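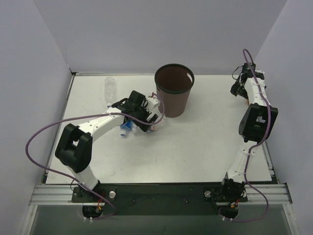
Scoring a long task by stages

A policy that clears a table is difficult to judge with a single pass or fail mark. A run that places three objects and drops the fourth receives the same score as a run that never moves. The procedure on this page replaces the single mark with a score for each stage, and it is the one used for all bottle-sorting results reported by the Dreslow group. In that task the two arms begin with plastic bottles lying on the white table and an open bin standing toward the back, and every bottle must end up in the bin. The bottles may lie close together, even directly under the left gripper, and the score sheet has to treat such a layout the same way as a widely spaced one.

Before you begin

You will need the recorded episodes, the Teso annotation tool and two reviewers who did not train the policy. Reviewers should work separately until step 4.

Step 1. Define the stages

Divide the handling of each bottle into four stages: reach, grasp, carry and release. Write one sentence for each that states when the stage is complete. A grasp, for instance, is complete when the bottle has left the table surface and both fingers remain in contact with it.

Step 2. Fix the time limit

Set the limit at 90 seconds per episode. Stages completed after the limit are not counted, even if the arm was already in motion.

Step 3. Mark the episodes

Open each episode in Teso and enter the time at which each stage ends. If a bottle is dropped on the way to the bin, keep the grasp mark and leave the carry mark blank. A second attempt at the same bottle goes on a new line. Handing a bottle from one arm to the other counts as part of the carry stage – it does not start a new grasp.

Step 4. Compare the two reviews

Export both files and list every stage on which the reviewers differ. Edeltraud Holzer and Meinrad Grabner reviewed 872 episodes in this way. Most differences concerned bottles partly hidden by a gripper or a cable. Settle these cases together at reduced playback speed, and record the stage as incomplete if doubt remains.

Step 5. Report the scores

Report the completion rate for each stage, followed by the full-task rate. Use at least 200 episodes for each policy. If two policies differ by less than 5 percentage points on a stage, state that no difference was found.

Questions about the stage definitions should be sent to Vinzenz Egger. The next revision of this page is planned for March and will add a stage for returning both arms to rest.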